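Print this item | E-mail this item

The Trouble With Sorting by Color

June 21, 2018

Every couple of years somebody sells our trade the same idea with a new cover on it. This time it is color sorting. White parts in one bin, black parts in the next, and your picking mistakes are supposed to melt away. Susirmont has printed a leaflet on it, the Skorndale people gave a talk on it in January, and I have now been asked by three different readers whether they ought to rearrange their benches.

My short answer is to wait. My long answer takes up the rest of this item.

Start with what the leaflet promises. You put blue bins along the near side of the belt, you give each one a color of part, and the person on the bench no longer has to read a label. Fine. I have no quarrel with blue bins. White shows up well in them, and a white housing on a green belt is about as easy to spot as anything in a shop. If all you make is white housings, go ahead and enjoy yourself.

Most of us don't. At Bollside we run 16 different molded parts across one bench, and more than half of them are black. Put a black flange and a black block in the same bin and you have sorted by color perfectly and by part not at all. The leaflet has nothing to say on this. I wrote to ask and got a second copy of the leaflet.

Fatima Olaniyan, who runs our second bench, tried it for a full batch of 2,000 pieces. She was fair to it, fairer than I would have been. Her notes say the white side went quicker, the black side went slower, and the mistakes moved over from one to the other. She also found that black parts lying at the bottom of a deep bin get turned over two or three times before anyone is sure which way the hole faces. She went back to one bin per part the next morning and has stayed there.

Then there is the matter of the bins themselves. The ones with ribbed walls are strong and they stack, but small parts can lean against the ribs and sit at a tilt, and a tilted part is picked up at a tilt. It may not matter to you. It matters when the next step is setting the part upright on a moving belt, and with a squat round-sided piece you want it square the first time. A flat liner helps. We cut ours from old matting and they cost us nothing.

I will say something in favor of the belt advice, as it is the only page of the leaflet I would keep. They tell you to wipe the belt down before each batch. Do that. Specks on a green belt look like nothing until they are pressed into the bottom of a white part, and then they look like a return. They also tell you to leave the bins low enough that your wrists clear the rail, and that is sound too — though anyone who has knocked a knuckle on an aluminum rail worked it out long ago.

The full kit from Mudaliar, with bins, stands and a set of colored cards, is priced at 900 dollars. I looked hard for what you get beyond plain bins from the usual supplier and I found the cards. They are nice cards.

If you have tried color sorting on a mixed bench and it worked, write in and tell me how many parts you run, how many are black, and who did the counting. I would like the numbers before and after, from the same people on the same bench. A letter that says everyone feels better about the new layout will be read with interest and put in a drawer.

Print this item | E-mail this item

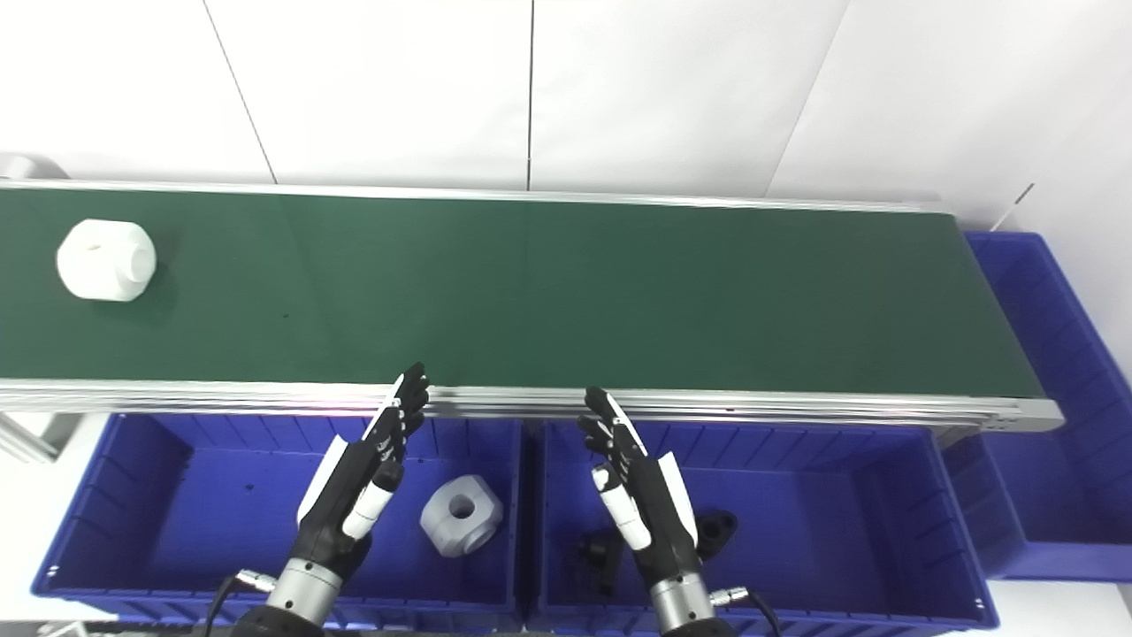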